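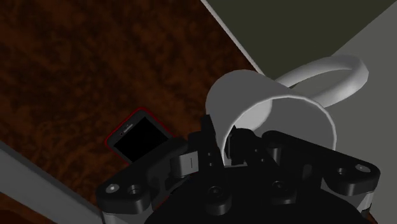
Wall of the mug between the fingertips, in simulation.

Model the mess before you buy the motors

Most people who decide to build a robot arm at home start with the arm. They order motors, they print brackets, they clear a corner of the garage. The software comes second, and the place where the arm is going to work comes last, if it comes at all. I think this is the wrong order, and I think it is the main reason so many home arms end up parked on a shelf after they have waved at the family a few times.

I did it in the wrong order myself. My first arm, which I called Jetton, was mechanically decent. It could hold its own weight, it could repeat a move, and it could pick up a foam block from a taped square on a bare bench. It could do very little else. Put a pair of pliers near the block and it drove a finger into the pliers. Put the block on a surface with a shine to it and the vision code lost the outline. I spent most of a winter fixing these one at a time on the real machine, and every fix cost me either a stripped gear or an evening of taking the wrist apart.

For the second build I did not buy anything for two months. I worked in Firnix, the simulator we use at the shared workshop, with one of the stock arms, and I built a room.

I mean a room with a bed in it, and a dark table with a glossy grain, and a phone lying around. The test task was simple to say: pick up a cup and lift it clear of whatever is near it. I chose a cup for the same reason most people do. It is thin-walled, it is round, and there are at least three sensible ways to take hold of it, which means there are plenty of bad ones too.

Some people at the workshop thought the room was a waste of effort. Their view was that the arm only needs to know about the cup and the tabletop, so anything else slows the simulation down and gives you more to debug. I understand that view. A bare gray plane with one object on it runs fast, and you can see at a glance what went wrong. If all you want is to check that your joint limits are right, use the gray plane.

But a home arm has to work in a home. The table it works on will have other things on it, and behind the table there will be more things, in colors you did not pick for the benefit of your camera. If the first time your code meets a patterned bedspread is the day you bolt the arm down, you will be debugging your vision, your grip and your wiring all in the same evening. I have done that. You change one thing, the result changes, and you have no idea which of the three you touched.

The clutter also changes how you think about the grip itself. With a lone cup I had always closed the fingers around the body. It looks natural and it holds well. Lay a phone next to the cup, though, and a wide grip needs room on both sides that may not be there. That pushed me toward pinching the wall of the cup, with one fingertip inside the rim and one outside. It needs very little space. It also needs a good estimate of where the rim is, and that is a harder problem than I had been giving it credit for. I would not have gone looking for that problem on a clean bench.

There is a cost. I ran 1,757 lifts in Firnix before I ordered a single part. That figure sounds more impressive than it is. Most of them ran overnight and a lot of them were the same mistake repeated with slightly different numbers. For a long stretch I had the friction set so high that the fingers could have held the cup by breathing on it. Every lift passed and none of it meant anything. A simulation will agree with whatever you tell it, and a person who wants to believe the build is going well will tell it all kinds of things.

So I have a rule now, and it is the one piece of advice in this essay that I would defend against anyone. Before you trust a run, make it fail on purpose. Lower the friction until the cup slides. Shift the phone until the finger hits it. Darken the light until the vision code gives up. When you know where each of those limits is, you know something about your build. A long list of passes tells you very little.

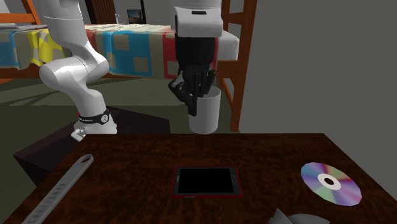
NIRSTEAD, September

The workshop here has 10 benches and, at the moment, seven of them have some kind of arm or gripper on them. I have been asking the other builders what they tried first and where they got stuck. It is a small sample and we all borrow ideas from each other, so I don't claim it proves much. Still, the stuck points sound alike. The arm works on the bench where it was built and nowhere else.

One group has a gripper project called Vidal, a two-finger design meant to be cheap enough that a school club could build several. They have done the opposite of what I am arguing for. They built early, they broke a lot of printed fingers, and they say the breaking taught them things about layer direction and screw heads that no simulator would have told them. They are right about that. Firnix does not know that my filament got damp or that I overtightened the pivot. If your question is whether a part will survive, make the part and abuse it.

Where I disagree with them is on behavior. How the arm should come down on a cup, which side of the rim to choose, what to do when something flat is lying right underneath the path - none of that needs plastic. You can work it out on an ordinary laptop, wearing slippers, and when you get it wrong the laptop does not need a new gear.

Flat things deserve a word of their own, as people leave them out of their scenes. It is easy to think that a phone or a disc doesn't matter, that it is hardly higher than the table. To an arm it matters in two ways. A depth camera may not separate it from the wood, so the planner treats it as tabletop and is perfectly happy to set a cup down half on and half off it. And a shiny disc throws colors that a simple color filter will happily take for something else. My first filter found objects by how much they stood out from the table. With a disc in the scene, the disc was the most interesting object in the house.

I kept all of it in. The lift is the easy part to show people, with the cup up in the air and the phone and the disc still on the table. The part I learned from was the planning for putting it back down.

When I finally did buy motors, the build went faster than the first one did. I won't put a percentage on it, the two arms are different and I am a better builder than I was. What I can say is that when the real arm misbehaved I usually knew which part of the job to blame. The approach and the choice of grip had already been argued over in simulation. If the finger arrived late, it was the motor. If it arrived in the wrong place, it was my calibration. That is worth a lot at 11 at night.

I would like to see this change how beginners are introduced to the hobby. The usual starter session at a workshop like ours hands out a kit and has people turning screws in the first hour. I know why. Screws are fun and a screen is a screen. But I would give people a cluttered table in a simulator first and ask them to get one cup off it without touching anything else. Let them fail 50 times. Then hand out the kit, and let them build an arm for a job they already understand.

I would also ask people who publish home builds to show the cluttered version. We have all seen the clip with the white background and the single block. It tells me the arm can move. I want to see the table with the phone left on it and a bed in the background, simulated or real, and I want to read what the arm did wrong there. My own write-up will have a section on failures longer than the section on parts. It is taking a while to put together.

Comments

6:15 pm
Agree on forcing failures. I'd go further and say randomize the friction every run so you can't fool yourself with one lucky number.

7:02 pm
Two months without buying anything would have killed the hobby for me. I need something in my hands or I lose interest. I think you underrate that.

7:48 pm
How do you handle the inside fingertip on a narrow cup? Mine bottoms out before the outside finger has any grip. I ended up filing the tip down.

8:20 pm
The disc problem is real. I had the same thing with a roll of foil. Switched to depth only and then lost every flat object on the table, so now I run both and compare.

9:30 pm
Would you share the room file? I can swap in my own arm but I have no patience for modeling furniture.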